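Dovo Publishes Results of Gripper Pad Comparison on Zippered Garments

BRETVILLE, 2022-02-28. Dovo, which builds sorting and folding cells for commercial laundries, today released the results of a bench comparison of four finger pads for robot grippers. The pads were tested on garments with zippers, a category the company's cells have so far passed to a manual table.

The comparison ran for 85 hours of machine time and covered 2000 pick attempts, split evenly among the four pads. Each attempt began with a garment dropped on the work surface from a fixed height. The arm was asked to take hold of the fabric near the zipper, lift it clear, and hold it while the controller checked the grip. Of the 2000 attempts, 1346 were scored as good holds.

The four candidates were a bare molded finger, a ribbed rubber pad, a silicone pad, and a foam-covered pad. All were fitted to the same two-finger gripper, and the closing force was kept the same for every run. Only the pads were changed between runs.

"Zippers are a hard case because the tape is stiff and the cloth next to it is soft," said Imani Benavides, who led the bench work. "A finger can close on both and hold only one of them. We wanted to know which surface gave us the fewest of those half grips."
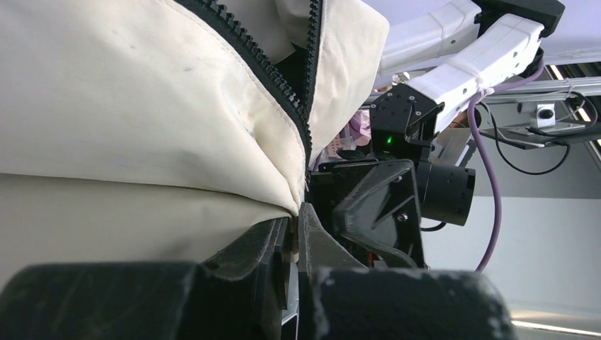 The foam-covered pad had the highest share of good holds, followed by silicone. The ribbed rubber pad did well on thin cloth but slipped more often on padded garments, where the ribs did not reach the layer underneath. The bare finger came last on every garment type and was dropped from further work.

Foam also had the clearest drawback. It picks up lint, and the test team saw grip quality fall as lint built up over a long run. Pads were brushed at the start of each shift during the comparison. Dovo has not yet settled on a cleaning interval for customer sites, and the report gives no figure for pad life.

A second part of the work looked at where to place the camera. The team compared a fixed overhead camera with a small one carried at the wrist. The overhead view was better for finding a garment on the table and choosing an approach. The wrist view was better once the fingers were near the cloth, mainly for telling a folded edge from a zipper flap. Dovo will use both in its next cell. The overhead camera will hand over to the wrist camera during the last part of each approach.

"We had hoped to get by with one camera, to keep cost and cabling down," said Kianoush Sadeghi, controls engineer at Dovo. "The overhead camera loses the fingertips behind the gripper at the point where we need them most, so the second one stays in."

Two controllers were also on the bench. The first closes the fingers to a set position. The second closes until it reads a set force and then adjusts as the arm lifts. The force-based controller took longer on each pick and made fewer half grips. On flat, single-layer cloth there was little difference between the two, and the report recommends the simpler position-based controller for sheets and towels.

The garments used in the comparison were worn stock supplied by Astemau, a uniform rental company that has worked with Dovo on earlier trials. They included jackets, coveralls and lined vests in several sizes. Garments were returned to the pile after each attempt without being pressed or straightened.

"New garments straight from the bag behave well and tell you very little," said Wanda Ruiz-Ortega, operations manager at Astemau. "We sent what comes back to us from customers, marks and all. I would like to see the same tests done with wet loads next."

Wet garments were outside the scope of this comparison. So were buttons, snaps and drawstrings. Dovo plans to begin a second round in May with the foam and silicone pads, the force-based controller and both cameras. That round will add snap closures and will be run at Astemau's plant instead of on the bench.

The full report includes the test procedure, pad drawings, and results by garment type. Laundry operators and integrators may request a copy from Dovo's Bretville office.

Media contact: Harriet Castellanos, Dovo, Bretville

Last updated: February 2022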